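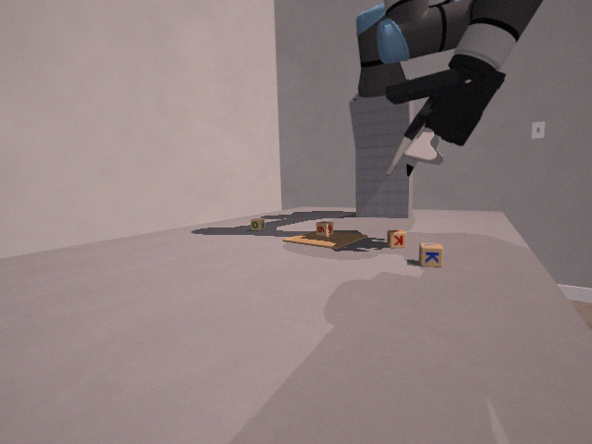 *Simulated arm over a grey tabletop*

# Sleeves, spines and short runs — speaker notes

6 July 2023, arvo session

Start with the show of hands. Who's had a box of printed sleeves arrive in the wrong colour? Wait for the groans. Then tell them mine: a job for the Zoubi label, 263 card wallets, and the lovely deep maroon on my screen came off the press a sort of tired brown. My own fault! I'd sent RGB artwork and ticked "no proof required" to save a day.

(Pass the brown wallet around. Get it back this time.)

Next bit is digital versus offset. Keep it quick, half of them know it. Digital has hardly any set-up, so it's your friend for small orders, and you can change the artwork between batches without anyone sighing at you. Offset wants plates made and the press run up to colour before you see a good sheet. Our last two quotes crossed over at around 4,000 wallets, but that was uncoated board and one particular printer, so please don't write it down as a rule.

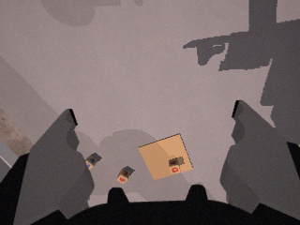 **Tamsin Okell**
Print and Packaging Coordinator, Redia

Okay, templates. Slow down here.

- Ask the printer for their template before you design anything. Drolach and Fasteta both do a six-panel wallet and the spines are different widths.
- 3 mm bleed on every edge, including the little glue flap everyone forgets.
- Keep spine text well clear of the folds. Card creeps.
- Put the die line on its own layer, set as a spot colour, and tell them what you've called it.

Story if there's time: the January reprint. We ordered 1,084 booklets to match an old wallet and I measured the pocket with a school ruler. They went in, but you needed fingernails to get them out again — we ended up trimming the lot. Ask for a blank dummy made in the real stock. It's usually a few bucks, sometimes they'll just post you one.

Overs and unders! Someone always asks. Printers can deliver a bit over or under what you ordered, and it's in the terms, so read them before you promise numbers to a client. If you need an exact count for a numbered edition, say so on the quote request and expect to pay for it.

Skip the matte laminate slide if we're past the half hour. Otherwise bring up scuffing on dark solids and hand out the two black samples.

Questions, then point them at the template links on the last slide.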